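Floarea Pană does not like the word "solved," and she winces when I read it back to her from a press summary of her own group's work. "I didn't write that," she says. "I wouldn't have let it through."

The result in question is a training method called Ivent. A robot arm learns household pick-and-place jobs entirely in simulation, practicing in rendered kitchens where the objects, lighting and surfaces change from one attempt to the next. The claim that got passed around was that a policy trained this way can handle clutter it has never met.

I asked how many attempts stood behind that. "We ran 297 test episodes in simulation," she says. "The arm finished 163 of them." That is a little over half, a number the summary left out.

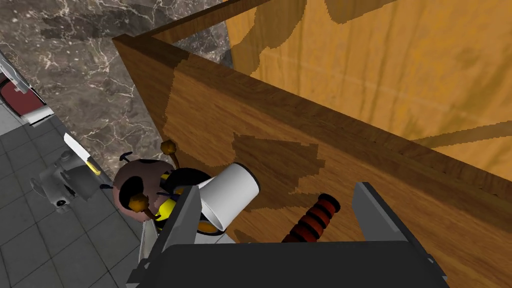 Most of the trouble comes when things are lying against each other. A grasp that works on an object standing alone on a counter can go wrong when the same object is leaning on two others, and the simulator has to guess at friction, weight and how things slide. Pană admits those guesses were tuned by hand. "You change one contact setting and your score moves. People should know that when they read the score."

Uriel Espinoza, who tests arms for a warehouse supplier called Pranlow and had no part in the study, is blunter. "What I want to see is the same policy on a real arm, with somebody else choosing the objects," he told me. "Until then you've measured how good it is at the simulator."

There was a real-arm trial, though it takes some digging to find. It used 3 object sets and 115 attempts, and Pană would not give me a success rate for it, saying the team was still arguing over what to count as a success. Does a cup that gets lifted and then dropped in the right place count? "I say no," she says. "I'm not winning that argument at the moment."

Espinoza laughed when I told him. "She's right, though. My customers would say no too."

The group plans to release its scoring rules in February, before the next round of trials. Pană wants them fixed in writing first. I asked whether she expects the real-arm figure to come out above half. "No," she says, and then asks for the next question.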